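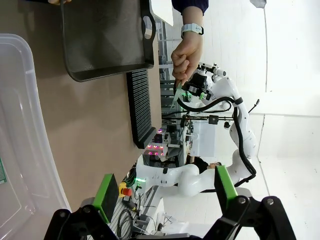
Cyril Oakley asked in August whether the slotted rack belongs in the inventory at all, given that it is issued with the table and never signed out. It is listed. Entries follow the storage location, so anything kept on the tabletop gets a row.

Pestdale Bench Inventory
README for release 7

Scope

The inventory covers containers, trays and racks kept on the benches at Pestdale. It has 928 rows, one per item. Powered equipment is recorded in Prulero and is out of scope. Loose parts inside a container are not itemized; the container's row has a free-text contents field, which may be blank.

Files

items.csv: the inventory, UTF-8, comma separated, header in the first row
locations.csv: bench codes and shelf codes
changes.txt: edits since release 6, newest first

Fields in items.csv

item_id: integer, never reused
class: one of bin, tray, rack, other
color: plain color word, lower case
clear: yes, no, or partial. Frosted or milky plastic is entered as partial.
handhold: yes if the rim has a cutout for carrying
bench: code from locations.csv
contents: free text, 24 characters maximum
checked_by: initials

Class rules

A bin has walls high enough to stack parts in. A tray has a raised rim and is carried flat. A rack holds items upright between ribs or slats. Ribbed mats were a separate class up to release 4 and have been merged into rack. Where the class is in doubt, use other and put a note in contents. 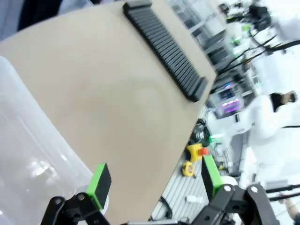
Fig. 2. Class "rack": black, slotted, solid end blocks.

Rack length is measured over the end blocks. Slots are not counted, and the old slot_count column was dropped in release 5. Scripts that read columns by position will break on files older than that.

Known problems

Color is unreliable for dark items. Dark gray and black were used interchangeably by at least two checkers, and the rows have not been reconciled.
The 8 rows with bench code DW refer to the former Dawber room. The code is kept so that old labels still resolve.
Surface wear on tabletops is not recorded anywhere.

Updating

Edit items.csv directly, add a line to changes.txt, and run the Flaneck checker before submitting. It rejects duplicate item_id values and unknown bench codes. It does not check spelling in contents.

Maintainer: Joanne Goodall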